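Home | About the Project | Reports | Partners | Contact

Second Progress Report to the Ruddock Fund: Collecting Examples for Clothes Handling
December 6, 2019
By the Jular project office, Zikodholm

Print this page | E-mail this page

This report covers the period from May until now. In the first report we explained why we wished to collect our examples with hand-held grippers, and we do not repeat it. We report on what was collected, what was rejected, and what we ask the Fund to decide.

The plan for this period was 3,055 recorded examples in three tasks: taking a garment from a rack, putting a garment on a rack, and folding a garment on a table. The two rack tasks are complete. The folding task is behind the plan, and 1,039 examples are still to be recorded. The reason is mostly the time for each example. In our proposal we calculated the same time for folding as for hanging, and this was too optimistic. A shirt must be spread again before every new attempt, and we did not include this work in the budget.

For the rack tasks, the operator holds one gripper in each hand and works as a person normally would at home or in a shop. Every recording starts with the garment already in its place and ends when both hands are away from it. We ask the operators to move at a calm speed and not to correct a bad grasp in a hurry, for the hurried corrections were difficult to use in training.
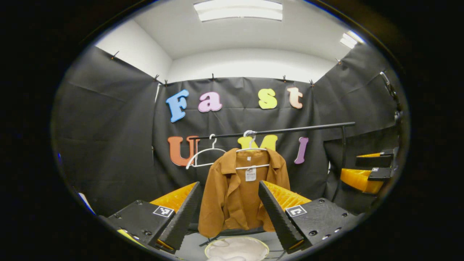
Rack task: jacket on a white hanger, seen between the fingers of the gripper.

Of the recordings for the rack tasks, 169 were rejected at the check. The most common fault was that the markers on the gripper were hidden by a sleeve for too long, so that the opening of the fingers could not be measured. The second fault was a late start of the recording. We have now changed the written instruction, and the operator must wait for the tone before the hands begin to move. After this change the second fault became rare.

The first training was done with the jackets only. The learned policy was tested in 120 trials at Orkitz, on their arm and with their rack. It was good at reaching the hanger and less good at lifting the hook over the bar, especially when another hanger was close. For this reason we wish to record more examples with the hangers near each other. We can do this without new equipment.

The spending is inside the approved budget, except for operator hours, which are higher than planned because of the folding. We ask the Fund to allow us to move the unused travel money to operator hours. The total amount of the grant would stay the same. If this is accepted, we will finish the folding examples first and then record the additional rack examples. The corrected work plan and the table of costs are sent separately.

Print this page | E-mail this page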